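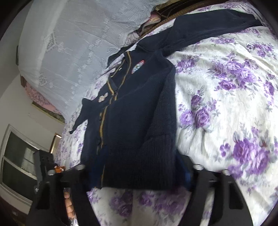
*Fingers open, navy cardigan on the rose bedspread.*

**August, bedroom set, finger comparison cont'd**

Back on knitwear. The Purkside fingers (curved, squared tips) did fine on tea towels, so naturally we have moved to something with buttons, a badge, sleeves and a will of its own. Wayne Dobson reckons a cardigan is just a tea towel with arms. Wayne is not doing the folding.

Protocol as per the Birkett sheet: lay out flat, approach from the hem, close, lift clear, put down, start again. 12 lifts per finger set, same operator, same colour of garment so the depth people can't blame the dye. They will anyway.

Notes so far:

- Dark buttons on dark knit are close to invisible in the wrist view. The yellow edging is doing all the work for finding the front opening. Don't swap in a plain navy one until the tracker is retrained.
- Hem grabs are OK if you come in square. Come in at an angle and you get one layer of knit and a mouthful of bedspread.
- Sleeves: lay both out straight before logging a start. If one is bunched, write it down. I forgot for the first 2.
- Episode 517 is a keeper for the blur folder. 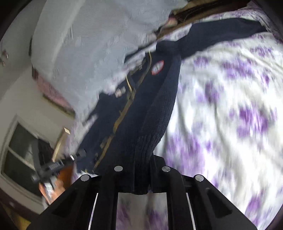 Lifting is where it gets ugly. Anything faster than a slow raise and the bedding goes to soup, with every purple rose smeared into its neighbour. The Bresteck controller still reports a lovely steady grip the whole way up, but it would say that if it were holding a sandwich. I've dropped the speed cap a notch and left the force alone so we're only changing one thing.

Ribbed bits hold better than the flat knit, at least by feel. Would like the Gorberg pads for a proper comparison, but they're on back order and the tracking page has been "preparing" since before I had grey hair.

To do:

- Redo the 3 lifts where I bumped the bed
- Lock exposure before the next set, window end and headboard end both
- Ask Wayne where the spare screws went
- Charge the other battery (me, this time)

Stopped at 4:40 pm. Cardigan left on the bed for the morning.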